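How I set up a home saliva sampling routine (and stuck to it)

I signed up for a sleep and stress study run out of Nedton last spring, and the bit I dreaded most was the spitting. Four tubes a day, on set days, posted back to the lab at Curnwood. I made a right mess of the first week, so I've written down the way I do it now in case you've just been handed a kit of your own. If your study's instructions say something different from mine, go with theirs!

The night before

Write your labels first. I use a fine permanent marker and put my study number, the date and the tube number on each one, leaving a gap for the time. Doing it at bedtime means I'm not squinting at a tiny sticker at six in the morning. Stick them lengthways so you can still see the level inside the tube.

Then put the first tube, the straw thing and a pen next to the bed. I set two alarms, one for waking up and one for 30 minutes later, and I keep my phone across the room so that I can't snooze the second one (I have form).

Before each sample

My kit said no food, no hot drinks and no toothbrushing for an hour beforehand. Brushing is the one that catches people out, because gums bleed more than you'd think and blood can throw the result off. I also stop chewing gum on sampling days altogether.

Ten minutes before, I rinse with plain water, swallow whatever's left and then leave my mouth alone. If you rinse and go straight in, you're posting them watered-down spit.

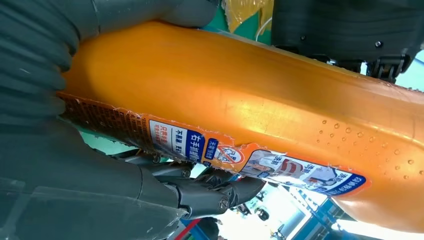
Taking the sample

Sit down, tip your head forward and let it pool under your tongue. Don't cough, don't hoick, just let it gather – thinking about lemons really does help. Then ease it through the straw into the tube. Froth doesn't count towards the line, so tap the tube gently on the table and top up if you need to. It takes me about 14 minutes on a dry morning and far less after lunch.

Write the real time on the label straight away. If you meant to do it at noon and did it at 12.21, put 12.21. A late sample with the right time on it is still useful, a late one with a made-up time isn't.

Storing and posting

Lids on tight, tubes upright in a sealed bag, bag in the freezer as soon as you can. Mine live in an old ice cream tub with STEKNESS STUDY written on the lid, next to the peas. Try not to let them thaw and freeze again. I moved mine to the back after the door got left ajar and I lost a whole day's worth.

Post early in the week so the parcel isn't sitting in a depot over Saturday. Freeze the cold packs overnight, tubes in the middle, form on top in its own plastic wallet. And take a photo of the form before you seal the box – I've been asked for mine twice.

Contact: the Cartwright Notebook | © All rights reserved | Back to top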